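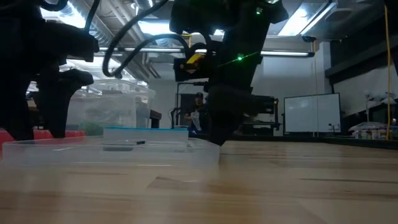 Photo: Wuvetti

Free throws, and what we changed at practice

Several parents and players wrote to us after the last newsletter and asked why the younger group now shoots free throws in the middle of practice and not at the end. I promised to answer, so I will try to do it here with enough detail that you can use it also at home.

Until November we did as most clubs do. The team ran its drills, played five against five, and then everybody went to a basket and shot ten free throws before going to the showers. It was a pleasant way to finish, people talked, and some players made eight or nine. Then we came to the games at Kumaleck and the same players made two of six. In the close game there, which we lost by one point, we left eleven points on the line. I do not like to blame a loss on one thing, but it was hard to look at the score sheet and think about something else.

When I thought about it later, the ten shots after practice had very little in common with a free throw in a game. In a game you get one or two, sometimes three. You come to the line with a high pulse, after a contact, and you did not choose the moment. You wait for the referee. Then you shoot, and you do not get eight more tries to find your rhythm. Our players had learned to find the rhythm on the fourth shot, and in a game there is no fourth shot.

So now we stop the practice without warning, normally four times in one evening. When the whistle blows, each player goes to the nearest basket and shoots 2 free throws, in pairs, with the partner giving the ball as a referee does, with one bounce. Then we continue the drill from where it was stopped. The whole stop takes under three minutes with six baskets down. In the Monday practice we add one stop directly after the full-court sprints, and this is the one that the players complain about the most.

The results are written down by the partner and not by the shooter. This was a small quarrel in the first week, but it is now accepted. Each player has one line on the sheet, and a player who comes to every practice should reach 200 recorded shots before the winter break. The older group started earlier with the same method and has 700 recorded as a team goal. The sheets hang inside the door of the equipment room. Please do not take them home, one went missing already.

About technique I want to say less, because every player has a coach and I do not want to confuse anyone. Three matters come back so often that I write them anyway.

The routine. Choose one and keep it. Two dribbles, a breath, look at the rim, shoot. Or one dribble and a turn of the ball in the hands. It does not matter which one it is, but it must be the same when you are ahead by twenty and when you are behind by one. We have players who take five dribbles at practice and only one in a game, and this tells me that they want the moment to be over.

The feet. Most courts have a small nail hole or a mark in the floor at the center of the free throw line, and many good shooters put the shooting foot close to it. On our floor the mark is easy to feel with the shoe. At Kumaleck the floor is newer and I did not find it, so look for the middle of the line with your eyes before you receive the ball.

The short miss. When the legs are tired the ball falls on the front of the rim. The younger players then try to help with the shoulders, and the ball goes to the left or right. Bend the knees a little more and leave the upper body alone. If you must miss, miss long. A long miss came from a straight shot more often than a short one, at least with our players, and it is easier to correct.

For those who want to practice at home or in the schoolyard: do not shoot 50 in a row. Shoot two, then run to the other end and back, or jump rope for a minute, then shoot two more. If you have a brother or sister who is willing to stand beside the basket and say unpleasant things, that is good practice too, but please stay friends. Players under ten should use the smaller ball and move one step closer. It is better to have a clean movement from a shorter distance than to throw the ball from the hip.

Did it help? It is early to say and I want to be careful. In the last two home games the younger group shot better than before, but one of them was a quiet game with few fouls. What I see more clearly is that the players walk to the line in a different way. They do not look at the bench so much. One of them told me that a free throw in the game now feels like "only another whistle", and I was happy to hear this. We will keep the method until spring and then compare the sheets with the score sheets from the games.

Some practical points to finish. The hall opens fifteen minutes before practice, and the two side baskets can be used during that time, but the main court belongs to the group before us until they have left it. The hoop at the far end on the left side is a little lower than the others, we have reported it and are waiting for an answer. Until it is repaired, shots at this basket are not recorded.

If your child will miss a practice, write to the team address before six in the evening, so that we can make the pairs. And for the next away game we still need two cars - the bus is full with both groups traveling together.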